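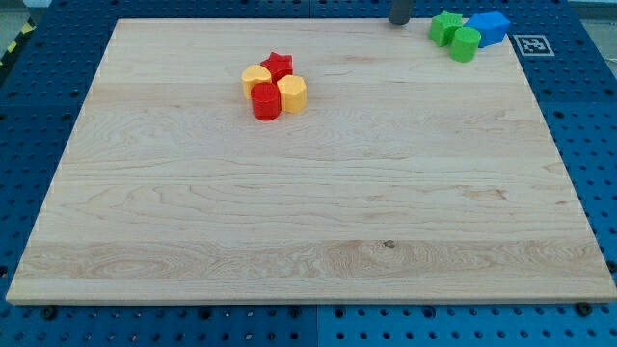

Fig. 2. Maple board with blocks, red and yellow group near the middle, green and blue group in the far right corner.

4. Setting out the Totine blocks

1. Lay board flat on the worktable. Wipe it, dry cloth only.
2. Red and yellow first. Two of each, colors on the diagonal, sides touching.
3. Green and blue go in the far right corner. Keep clear of the first group.
4. Leave the near part of the board bare, thats your sorting space.

Note: small dark knots in the maple are normal. Dont sand them.

CAUTION: small parts. Count all 12 back into the box after use. Spares: order no. 1494.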